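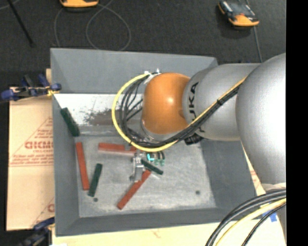

The pick cell with red and green blocks in the bin, seen from the fixed overview camera.

Masking the arm out of a bin picking image

June 16, 2021
Posted by Abimbola Eze in Tutorials, Perception

Applies to: Prinum 3 and later, with the Uris segmentation node
Level: you should already have a calibrated camera and a working arm driver

If your camera is fixed and your arm has to reach into the bin, part of every image is arm. Block detection then goes wrong in two ways. Some blocks are hidden and get reported as missing, and some bits of the arm get reported as blocks. This page shows how to build a mask for the arm and its cables, and how to feed it to the detector so that hidden areas are treated as unknown.

It takes an afternoon the first time. You will need the arm's URDF, the camera calibration file and enough free disk space for 400 images.

Step 1. Check the calibration first

Start the overlay tool:

prinum overlay --camera overview --model arm.urdf

It draws the outline of the arm model on the live image. Move the arm to a few poses over the bin and look at the edges of the links. The outline should sit on the real edge to within 12 pixels everywhere. If it is good near the base and bad near the wrist, the joint offsets are the likely fault. If it is shifted by the same amount everywhere, redo the camera calibration.

Do not carry on with a bad overlay and hope to fix it with padding. I tried that in February and ended up with a mask so fat that it covered half the bin.

Step 2. Render the rigid part

The rigid mask comes straight from the joint angles. Add this to the cell config:

arm_mask:
 source: urdf
 camera: overview
 pad_px: 12
 include_gripper: true

Set include_gripper to true even if you think the gripper is too small to matter. Ours hangs down over the bin floor, right where the blocks are, and the finger parts end in teal-green. With the gripper left out, the detector kept proposing a green block at the fingertips. The shape filter caught most of these, but not when a real green block was lying next to them.

Restart the node and check the topic /arm_mask. White is arm, black is free.

Timestamps matter here. The node looks up the joint state nearest to the image time. If your joint states come in on a different clock, the mask will trail behind the arm when it moves and look perfect when it stops. Check it while moving.

Step 3. Deal with the cables

The URDF knows nothing about cables. On our cell there is a yellow cable that swings out to the left of the orange wrist joint in a wide loop, with a bundle of black ones on the inside of it. The loop covers a fair amount of bin, and its shape changes with the wrist angle.

There are three ways to go about it:

Fixed shape. Attach a fat disc to the wrist link in the URDF and let it stand in for the loop. Quick, and fine if your wrist hardly turns. It wastes a lot of bin.

Colour. The yellow is easy to pick out by hue. The black cables are not, as they are close to the dark grey of the bin walls.

Learned. Train a small segmentation model on your own cell. This is what the rest of the page covers.

Step 4. Record training images

Empty the bin and run the recorder:

prinum record --poses random --region bin --count 400

The arm visits random poses above the bin and takes one image at each. Keep the speed low so the cables have time to settle. The recorder waits half a second before each shot, and you can change this with --settle.

Next, record a set with the arm parked well clear and nothing in the bin. These are the background images. Take them with the lights on and off, and with the blinds in both positions if you have windows.

Step 5. Make the labels

You don't have to label 400 images by hand. The label tool compares each image with the background set, takes out the rigid mask from step 2, and keeps what is left over as cable:

prinum autolabel --background bg/ --images rec/ --out labels/

Go through the results. Common faults are:

Shadows under the wrist marked as cable. Raise shadow_tol a little.

Gaps between thin wires filled in. Lower close_px to 2. With spread-out wires you can often see the bin through the gaps, and there is no need to lose those pixels.

Holes in the cable where it crosses the arm. Leave these alone, the rigid mask covers them anyway.

I corrected 13 images by hand and deleted a handful that were hopeless.

Step 6. Train

uris train --data labels/ --augment paste --steps 3,000

(Type the number without the comma, the web editor puts it in.)

The paste option puts cut-out blocks into the empty bin images. Without it the model has never seen a block, and it may well call a long thin one a cable. Use cut-outs in all the colours you intend to pick. Ours are red and dark green, and the dark green ones gave more trouble in shade.

Step 7. Join the masks and tell the detector

Set the final mask to the union of the two:

arm_mask:
 source: [urdf, uris]
 combine: union
 unknown_policy: hold

The last line is the one people miss. There are two policies. With drop, a block that touches the mask is thrown away. With hold, a block seen before the arm moved in is kept at its last position with a lower score, until the area is seen again. Use hold if blocks only move when the gripper moves them. Use drop if the bin gets shaken or refilled while the arm is over it.

A block that is half under the cable needs one more setting. Set min_visible to 0.4 to start with. Below that the fitted length is mostly a guess, and a long block with one end hidden comes out as a short one with its centre in the wrong place. The gripper will then close off-centre.

Step 8. Test it

Put a few blocks in the bin. Lean one against a wall and lay one so that the arm will cover an end of it. Run:

prinum replay --check-mask --loops 12

The arm goes in and out without picking. After each loop the tool prints the list of blocks before and after. The two lists should match. If a block changes length, raise min_visible. If an extra block turns up, save the image and look at what is under it. On our bin it was usually the worn patch at the foot of the far wall, and masking a strip along that edge with static_mask got rid of it.

Retraining

You need to retrain if the cables are re-routed or a tie is moved. Swapping the bin only needs new background images and a fresh autolabel run. The model files for the Skenness cell are in the Ugwu repository under models/overview, but they won't be much use with a different cable layout.

Next: Choosing a grasp point on a partly hidden block
Previous: Calibrating a fixed camera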